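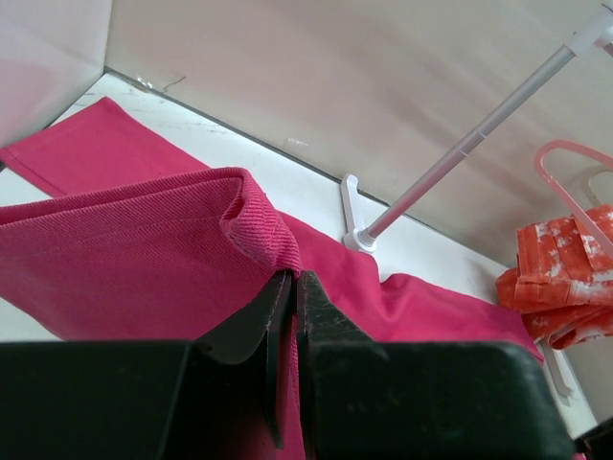
4. Evaluation of the Senden cloth handling kit

4.1 Kit and setup

The Senden kit is sold as an add-on for small robot arms and is meant for light work with towels, napkins and small garments. It contains a two-finger gripper, a wrist camera, a mounting plate and a license for the Ornwood control software. Figure 1 shows the wrist camera's view during a grasp on a hemmed twill cloth. The pink twill is held as a narrow strip between the two fingers, and the folded layer just above the fingertips carries a stitched hem. Grasps near a hem were of special interest to us because the kit's manual recommends them as the default pickup point. The camera sits close enough to the fingers that the weave of the cloth can be made out, but the gripper body takes up much of the lower part of the view, and cloth lying directly under it has to be inferred from earlier images.

Figure 1. Wrist camera view of a grasp on pink twill cloth, with a drying rack and hanging orange cloths at right.

We bought one kit at list price and mounted it on the arm already in use in our lab. The seller had no part in the tests and did not see the results before submission. Mounting took one afternoon. The plate fit without changes, but the cable supplied with the camera was too short to follow the wrist through its full turn, and we replaced it with a longer one before any trials were recorded.

4.2 Tasks

Three tasks were chosen from the list printed in the kit's manual: picking up a single cloth by its edge, folding a cloth in half, and hanging a cloth on a small rack standing on the table. All three were run on the same white tabletop under ordinary room lighting. Cloths were dropped by hand from a low height before each trial, so that the starting shape was different every time. We did not smooth them out or turn the hems upward.

Each trial was run once with the stock settings and once with settings tuned by us over a two-week period in July. Tuning was limited to values that a buyer can reach through the Ornwood menus, mainly closing force, approach angle and the height at which the fingers begin to close. No code was changed. A trial ended when the task was complete, when the cloth left the table, or when the software reported an error it could not clear by itself.

For comparison we ran the same tasks with Urrego, a general-purpose gripper that we had used in earlier work. Both grippers were driven by the same motion planner, Tina, which accepts either one through a short settings file.

4.3 Results

We recorded 2387 grasp attempts over the full study. Of these, 765 belonged to the folding task, which needs more regrasps than the other two. The most common failure with the Senden gripper was picking up two layers where one was wanted. This accounted for 268 failed attempts across all tasks. It was seen most often where a cloth had doubled back on itself and the software took the rounded fold for a true edge. A fold and a hem look much alike from above, and the stock detector does not treat them differently. Raising the approach angle helped on thin cloths and made little difference on heavier ones.

Slipping was less of a problem. The fingers held twill and terry cloth well once closed, and most drops happened during hanging, when the cloth brushed the rack and was pulled sideways. Urrego dropped cloths more often but picked up double layers less often — its narrower tips enter a fold more easily. Neither gripper was clearly better at folding after tuning.

The software stopped with an error it could not clear 22 times. In each case a restart of the Ornwood service was enough to continue, but the arm had to be moved to its home position by hand first. For a buyer who plans to run the kit without an operator nearby, this is a serious limit. The manual mentions the restart only in an appendix.

4.4 Notes for buyers

The finger pads mark easily and collect lint. We wiped them at the start of each session, and we would advise the same for regular use, particularly with new towels. Replacement pads are sold in pairs and can be changed with the hex key in the box. The camera needs to be recalibrated after each pad change — a step that takes a few minutes and is well described in the manual.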